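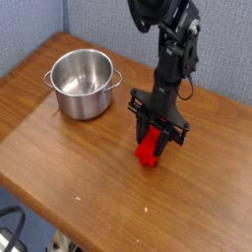

Figure 1. The steel pot on the corner table, with the red object held to its right.

One Pot, Two Handles: Table Trials for a Shared Student Kitchen
Project report, Group 4
Oana Ursu, Silviu Sandu, Mohsin Warraich
Supervisor: Despina Văduva
Submitted Feb 2, 2023

1. Background

The kitchen on the second floor of Zidville Hall serves 74 residents and owns, by common agreement, one good pot. Everything else in the cupboard has lost a lid, a handle or its dignity. Our project asked a modest question: where should the good pot live, and what should be allowed near it, so that people can cook without first clearing a space the size of a parking spot?

Our proposal promised a full kitchen redesign. Paula Preda, who read it in December, wrote "which kitchen?" in the margin, and we cut it down to a table.

2. The table

We worked on a wooden table pushed into a corner between two gray-blue fabric partitions. Fabric is a poor choice of wall for anything involving soup, so all trials were done with the pot empty. The tabletop is a warm orange-brown and catches the light across the middle, as Figure 1 shows. Silviu complained about the glare for most of the project and then chose the seat facing it every time.

The corner gave us two fixed edges to measure from. It also meant that anything pushed too far back met the partition, which gave a little and sprang back.

3. The pot

The pot is stainless steel, brushed on the outside and shiny on the inside, with a rolled rim and two looped wire handles riveted on opposite sides. The handles turned out to be the whole project. On paper the pot is a circle. On a table it is a circle with ears, and the ears decide how close the next thing can go.

We tried it with the handles parallel to the back wall and with one handle pointing at the cook. The second position saves space along the table and catches sleeves. Mohsin's sweater settled the matter on the first afternoon. All later layouts kept the handles to the left and right, with the pot about a hand's width forward of the wall.

4. Trials

We ran 236 placements over the project. Each one started with the pot set down on the left half of the table and a second item brought in from the right. A placement failed if the item touched a handle, slid, or had to be moved before the pot could be lifted.

Early on we let people put the second item wherever they liked. They liked the exact spot where the right handle needed to be. We then marked a clear strip with masking tape, and the failures dropped sharply, apart from one participant who assumed the tape was where things went. We have kept his results in, under protest.

5. What we would change

The tape should say something. "Keep clear" would do.

We would also test with a full pot. Ms. Văduva asked how our layout copes with a heavy, steaming pot carried by a tired person, and we had no data on any of those adjectives.

Our spending was 100 lei, nearly all of it on tape. Receipts are in Appendix B, except for the one Oana used as a bookmark and returned to the library.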